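Windano releases Flokoreo 4, planning software for folding of clothes

The software company Windano today makes available version 4 of Flokoreo, its planning software for robots that work with two grippers on soft materials. The new version can plan a whole T-shirt fold from recordings made with hand-held grippers in ordinary homes.

In earlier versions, the user had to mark the collar, the sleeves and the hem by hand before planning could start. Flokoreo 4 finds these parts by itself, also when a sleeve lies partly folded over the shirt. It then proposes an order of steps for both grippers and checks that their paths do not cross.

"A shirt on a bed is never quite flat, and the pattern under it can confuse the software," says Mirjana Hodžić, head of perception at Windano. "We wanted that the planner can say when it is not sure, and ask for one more view before it moves."

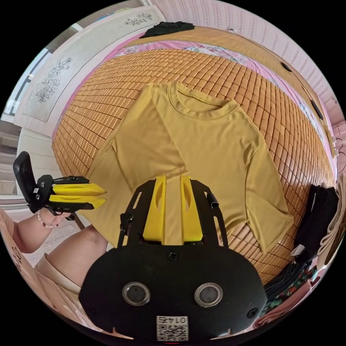 What is new in version 4

The perception module was trained again with 1005 recordings of folding, collected by a team under Trinh Vi. Correction of wide-angle lenses is now done inside the program, so a separate tool is not needed any more. The time line editor shows the opening of both grippers on one screen, and a step can be moved without planning the rest again.

Availability

Flokoreo 4 can be downloaded by all customers with a valid licence. Projects from version 3 open without conversion. The connection to the Fida controller follows in July.

Press contact: Dalia Navickas, Windano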